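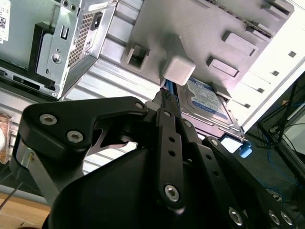 One reader wrote in after last month's item to ask whether an old office desktop is worth opening up at all, or whether it should go straight to recycling. The same reader has two of them in a closet and doesn't want to pay 100 dollars to find out.

Our answer is to open one and look. Most of what decides the matter can be seen in 15 minutes with the side panel off. Start at the power supply. Turn the switch off, pull the cord, and hold the power button in for a few seconds before touching anything inside. Check the grille for packed dust and the cables for cracked insulation. Don't open the supply itself.

Next comes the board. Look for swollen capacitors, then for memory. Extra memory is the cheapest upgrade there is, and used modules at the Hollis parts counter start at 2 dollars. If the cooler has been off, clean the top of the processor and put on fresh paste before the machine is powered up again. Running it bare, even for a short test, is a bad idea. 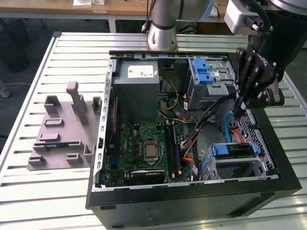 Desktop tower on its side, with the processor cooler off.

Drives should come out before a computer is given away or scrapped. Bring them in with the machine and we will wipe them at no charge, or hand them back if you would like to keep them.

The Gelora repair bench is open until 4 p.m. through November. Towers that can't be fixed go into the Atinus parts bins — memory, drive cages, power supplies that pass a load test — and the bare cases go for scrap. The bins took in 55 machines this year.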